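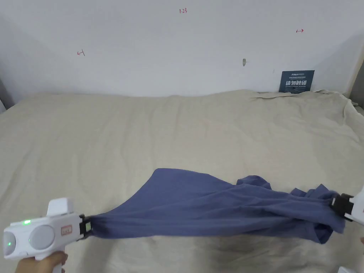

Tagebuch der Hausleitung, Wohnheim Rarmont

Eintrag vom 16. November 2023

Dienstbeginn zur üblichen Zeit. Die Übergabe aus der Nacht verlief ohne Besonderheiten, abgesehen von einem Hinweis auf die Heizung im Nordflügel, auf den weiter unten eingegangen wird. Die Post wurde verteilt. Zwei Einschreiben liegen im Büro zur Abholung bereit, die Empfänger sind durch Aushang unterrichtet.

Wäscheordnung

Der größte Teil des Vormittags entfiel auf die Neufassung der Wäscheordnung, die mit dem Januar in Kraft treten soll. Die bisherige Fassung stammt aus der Zeit, in der das Haus noch eine eigene Mangel betrieb, und enthält Bestimmungen, die niemand mehr anwenden kann. So verlangt sie etwa die Abgabe der Bettwäsche »geglättet und gebunden«. Auch die Vorschrift über das Stärken der Tischtücher ist gegenstandslos, nachdem im Speiseraum keine Tischtücher mehr aufgelegt werden.

Im neuen Entwurf wird unterschieden zwischen Hauswäsche, also Laken, Bezügen und Handtüchern aus dem Bestand des Wohnheims, und der persönlichen Wäsche der Bewohnerinnen und Bewohner. Die Hauswäsche geht wie bisher an die Wäscherei Skullinitz. Für persönliche Wäsche stehen die Maschinen im Untergeschoss zur Verfügung. Eine Vermischung beider Arten ist zu vermeiden. In den vergangenen Monaten sind wiederholt Hemden und Socken mit den Laken abgegeben worden, und die Wäscherei hat sie zwar jedes Mal zurückgesandt, zuletzt aber mit der Bitte, hiervon künftig abzusehen. Einem grauen Pullover, der seit dem Sommer im Büro liegt, konnte bis heute kein Besitzer zugeordnet werden.

Herr Mertens hat den Entwurf gelesen und drei Änderungen angeregt, von denen zwei übernommen wurden. Der Satz über das Trocknen in den Zimmern lautet nun, dass Wäsche auf einem Ständer getrocknet werden darf, sofern regelmäßig gelüftet wird. Die ursprüngliche Formulierung enthielt ein vollständiges Verbot. Ein solches ließe sich bei der Zahl der Zimmer kaum überwachen und würde nach Einschätzung von Herrn Mertens lediglich dazu führen, dass bei geschlossenem Fenster getrocknet wird. Ferner wurde der Wechsel der Laken auf einen festen Turnus gelegt. Nicht übernommen wurde der Vorschlag, die Maschinen auch nachts freizugeben. Die Zimmer über der Waschküche sind schlecht gedämmt, und die Beschwerden des vorigen Winters sind im Haus noch gut in Erinnerung.

Bestandsaufnahme

Nach dem Mittagessen wurde die Wäschekammer aufgenommen. Anwesend waren die Unterzeichnende, Herr Mertens und zeitweise Herr Bragança. Die Zählung ergab 200 Laken in gutem Zustand. Weitere 53 sind an den Kanten ausgefranst oder verschossen und werden ausgesondert. An Kopfkissenbezügen fehlen gegenüber der letzten Aufstellung 73 Stück. Ein Teil davon dürfte sich in den Zimmern befinden, ein anderer ist vermutlich nach dem Wasserschaden entsorgt worden, ohne dass dies im Buch vermerkt wurde. Die Differenz ist unter dem heutigen Tag eingetragen.

Die ausgesonderten Laken sollen nicht weggeworfen werden. Herr Bragança hat angeregt, sie in handliche Stücke zu schneiden und dem Reinigungsdienst als Putztücher zu überlassen. Dem wurde zugestimmt. Das Schneiden übernimmt die Nähstube, sobald die Vorhänge für den Leseraum fertig sind.

Zur Ersatzbeschaffung liegt ein Angebot der Firma Ngata vor. Es beläuft sich auf fast 900 Euro und umfasst Laken sowie Bezüge in der bisherigen Größe. Die Stoffprobe wurde heute in die Hand genommen und für ordentlich befunden, wenn auch etwas dünner als die alte Ware. Herr Mertens wird vor der Bestellung klären, ob der Stoff für die Temperaturen geeignet ist, mit denen die Wäscherei arbeitet. Im Jahr des Umbaus wurde dies versäumt, und die damals gelieferten Bezüge passten nach kurzer Zeit auf kein Kissen mehr.

Die Regale in der Kammer wurden bei dieser Gelegenheit neu beschriftet. Oben liegen jetzt die Decken, in der Mitte Laken und Bezüge, unten die Handtücher. Die alten Schilder waren noch mit der Schreibmaschine geschrieben und wurden zu den Hausakten genommen.

Gespräch mit der Bewohnervertretung

Am Nachmittag fand das angekündigte Gespräch statt. Der Ton war sachlich. Vorgetragen wurde, dass neu Eingezogene häufig nicht wüssten, wie die Maschinen zu bedienen seien, und aus Verlegenheit nicht fragten. Es seien auf diese Weise Kleidungsstücke verfärbt worden. Die Hausleitung hat zugesagt, am Einzugstag künftig eine kurze Einweisung in der Waschküche anzubieten und ein Blatt mit den wichtigsten Hinweisen auszulegen. Der Text soll knapp sein und ohne Fachausdrücke auskommen.

Im Anschluss wurde ein erster Wortlaut aufgesetzt, der hier festgehalten wird, damit er nicht verloren geht:

Farbige Kleidung bitte getrennt von weißer waschen.
Taschen vor dem Waschen leeren.
Die Trommel nur so weit füllen, dass oben noch eine Handbreit frei bleibt.
Fertige Wäsche zeitnah entnehmen. Wer fremde Wäsche aus der Maschine nehmen muss, legt sie bitte in einen der Körbe und nicht auf den Boden.
Das Flusensieb des Trockners nach jedem Gang reinigen.

Ob auch ein Hinweis zum Zusammenlegen aufgenommen werden soll, blieb offen. Die Vertretung hielt dies für entbehrlich. Die Unterzeichnende neigt zu der Auffassung, dass ein Satz nicht schadet, zumal die Schränke in den Zimmern schmal sind und T-Shirts, die man auf dem Bett sauber faltet, deutlich weniger Platz beanspruchen als solche, die hineingestopft werden. Aus dem eigenen Elternhaus ist ihr noch die Regel geläufig, dass ein Kleidungsstück an den Schultern zu fassen und vor dem Falten einmal kräftig auszuschlagen sei. Dergleichen gehört allerdings wohl nicht in eine Hausordnung.

Weiter wurde um eine zweite Wäscheleine im Hof gebeten. Die Pfosten sind vorhanden, es fehlt die Leine selbst. Eine Anschaffung zum Frühjahr wurde in Aussicht gestellt.

Heizung und Sonstiges

Zum Hinweis aus der Nacht: In zwei Zimmern des Nordflügels wurden die Heizkörper nur im oberen Teil warm. Die Firma Trideo ist verständigt und kommt morgen früh. Den betroffenen Bewohnern wurden Wolldecken aus der Kammer angeboten, einer von ihnen hat angenommen. Die Ausgabe ist im Buch eingetragen.

Die Außenlampe am Fahrradschuppen ist wieder in Ordnung. Im Treppenhaus riecht es nach frischer Farbe, die Türen zum Hof blieben deshalb bis zum Abend geöffnet. Das hat sich auf die Temperatur in der Eingangshalle ungünstig ausgewirkt und wird morgen kürzer gehandhabt.

Der Speiseplan der kommenden Woche ist eingegangen. Die Linsensuppe wurde auf Wunsch der Küche gegen Kartoffelsuppe getauscht.

Persönliche Anmerkung der Hausleitung

Beim Räumen der Kammer fand sich hinter den Decken ein altes Wäschebuch, in Leinen gebunden, mit Eintragungen in wenigstens zwei verschiedenen Handschriften. Verzeichnet sind darin Stücke, die das Haus heute nicht mehr führt: Überschlaglaken, Servietten, Schürzen mit und ohne Latz. Am Rand steht mehrfach das Wort »geflickt«, an einer Stelle »nochmals geflickt«. Die Unterzeichnende hat länger darin gelesen, als der Dienstplan es vorsah, und die verlorene Zeit am Abend nachgeholt. Das Buch wird zunächst im Büro verwahrt. Herr Bragança möchte die Handschriften mit den alten Personallisten vergleichen.

Offen für morgen: Termin mit Trideo im Nordflügel, Rückfrage bei der Wäscherei wegen der Waschtemperatur, Reinschrift der Wäscheordnung, Aushang zum grauen Pullover erneuern. Der Schlüssel zur Kammer hängt wieder am zweiten Haken von links.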